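Unlow Options Screener: Three Months In

I started paying for Unlow in May, after a free trial that ended before I had made up my mind. I sell covered calls and the occasional cash-secured put in a small account, so most of what follows comes from that side of things. 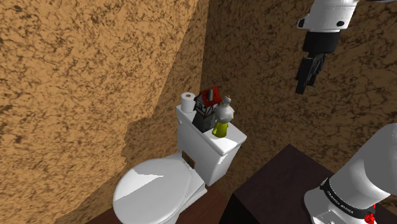
The screener is the reason to buy it. You set a range for delta, days to expiration and minimum open interest, and it sorts what is left by annualized premium. I keep open interest at 1,000 or higher. With my usual filters I get a list of 76 contracts on a normal morning, and I can get through that before the open. My old broker's tool gave me several times as many, and most of them had spreads too wide to trade.

The implied volatility rank is easy to read. Anything over 70 shows up in bold, and clicking on it brings up a one-year chart. I would like a longer history. One year can make an ordinary stock look expensive if the last twelve months were quiet.

Alerts are the weak spot. Prices update quickly on the screen, but the emails came late on 8 occasions that I noticed, twice after the close. I wrote to support and got a reply from Rafia Siddiqui the same afternoon. She said text alerts were more reliable. They have been, though you have to turn them on separately for each watchlist.

Earnings dates are mostly right. Check them yourself before selling anything short-dated.

I also tried Pidiner, which has better charts and a much better phone app - but its screener won't filter by open interest, and I couldn't get past that. Irfan Afridi reviewed it here last year and liked it more than I did. He mainly buys spreads on index funds, where thin contracts are less of a problem.

I've renewed Unlow on the monthly plan. The annual plan is cheaper, and I'll look at it again if they fix the emails.

- Noreen Kazmi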